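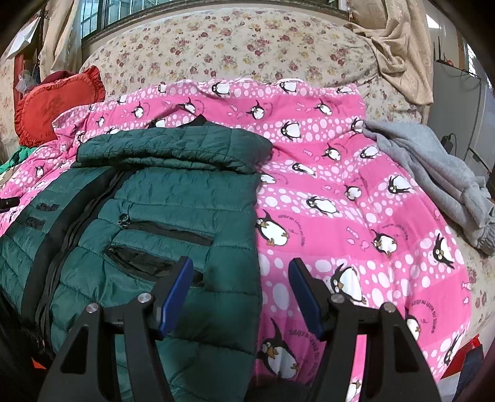

3.2 Bulky outerwear on shared surfaces

The second group of items consisted of padded jackets and bed coverings. We treated them together, as Muli and Biwott did in their earlier study of bedroom storage, for the reason that both take up far more room than their weight suggests and both tend to end up on the bed. Households in the Mamden sample owned 20 padded garments in all, and only 5 of these had a fixed place in a closet during September. The rest moved between the bed, a chair and the back of a door.

Sorting slowed down when a quilted jacket and a comforter lay together. Residents usually dealt with the jacket first. It has a zipper, a hood and pockets, and most people wanted to close the zipper and check the pockets before folding. The comforter was left until the bed was otherwise clear, then pulled straight in place. Gladys Muli coded this as "top layer first." Joyce Biwott coded the same episodes by destination, and the two codings agreed in all but 10 cases.

Printed bedding had one practical effect that we had not planned for. Where the print ran in bands, as with the penguin comforter in Figure 4, residents used the bands to judge whether the cover was square to the mattress. Plain covers were straightened by the hem.
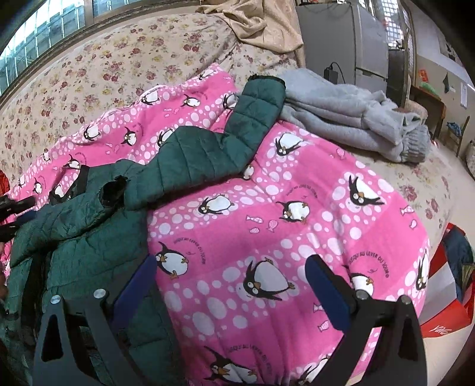 Figure 4. Dark green quilted jacket on a pink comforter with polka dots and penguins.

Folding times for both item types are given in the next section.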